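Gripper Comparison Cell – Pre-Run Inspection Checklist
Site: Ralness
Form 692
Inspection date: 2023-07-27
Inspector: Nafula Shirima

1. Emergency stop tested from both sides of the cell. Pass.
2. Arm bases secure on mounting rail. Pass.
3. Controller firmware matches on both arms. Pass.
4. Jaw pads inspected for wear. Pass with comment: the Viseck pads show light scoring and are to be replaced after 100 further cycles.
5. Cable slack checked through full wrist rotation. Pass with comment: the cable must stay clear of the jaws at all times.
6. Grip force limit set for glassware. Hold – the two controllers report force in different units.

Comment on item 6: Glass trials at the cup stand shall begin only when the limit has been confirmed on both arms.
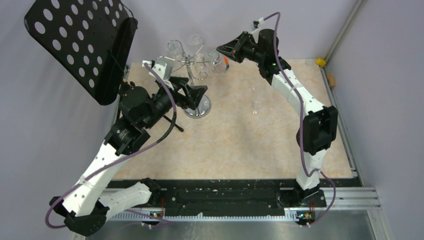 Gearóid Dolan replied that the limit should be confirmed with a gauge at the jaws, as the controller reading had drifted in the April trials. He asked that item 6 remain on hold until 3 matching readings are recorded for each gripper.

Status: Open. Reinspection assigned to Joyce Kioko.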